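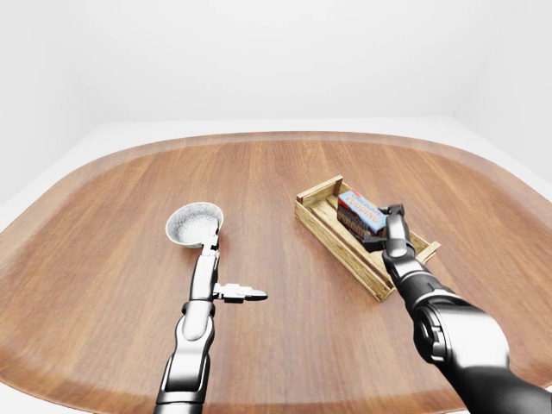

Relport Community Kitchen is looking for a part-time evening cook and host for our neighbourhood suppers. The position is 20 hours each week, starting in the second half of May, with some work on Saturdays. We serve one shared meal each evening, and our guests are mostly older people from the Msimang Street flats, students, and families who are new in the city. Everybody sits at the same table, plain wood with a reddish-brown colour and no cloth on it, and we would like to keep it so. The person we hire will plan the menu with our coordinator, cook for up to 40 guests, and after that sit down and eat with them. 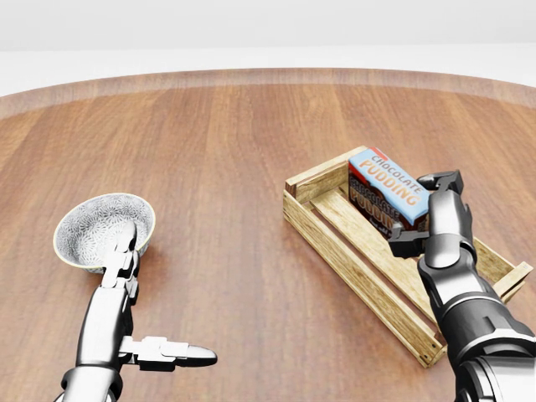 Patterned bowl on the supper table.

What you will do
Prepare a soup, a main dish and something sweet, with at least one choice without meat.
Order vegetables and dry goods from Drustus, our regular supplier, and keep the receipts in order.
Welcome the guests and help those who have difficulty to carry their plate.
Leave the kitchen clean for the breakfast group, who come in very early.

What we ask from you
You have worked in a kitchen before, in a restaurant, a school, a camp or a similar place. A food handling certificate is necessary, but if yours is expired we will pay the renewal. English at a conversational level is enough. I learned mine at this same table, so please do not be shy about your accent. Other languages are very welcome, also a good zucchini recipe, as in March our gardeners already promised us too many.

We offer
An hourly wage according to your experience, your supper on each shift, and 2 weeks of paid holiday in the first year. The building has a ramp and an accessible washroom. The Stelledari bus stop is in front of the door.

How to apply
Please send a short letter and your resumé to Lerato Maluleke, Relport Community Kitchen, PO Box 3481. Write also which evenings are not possible for you. You may bring the letter in person before supper.

Posted May 7, 2026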